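Search this site Enter keywords Go

Brivel sets money aside for a second serving arm

The bakery training kitchen at Brivel has agreed its equipment plan for the coming year, and we are very pleased to say there is room in it for another robot arm, to be bought from Cetdale in March if all goes well. It has taken 13 months of patient saving to get this far (and a good many cups of tea!), and the plan also keeps back £2,000 for spare grippers, cables and a sturdier table, which everyone felt was money sensibly spent.

Plating is the job the new arm is wanted for, and pastries are a fair test of it, being light, flaky and never quite the same shape twice. The team hopes to work through roughly 100 croissants before settling on which gripper to order.

A croissant held over its plate on the grey mat, in the arm's black fingers.

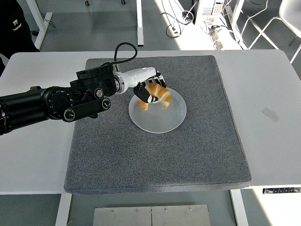
What happens next

Quotes from Cetdale and Pratex will be looked at side by side, with servicing costs included, and the order will go in once both have arrived.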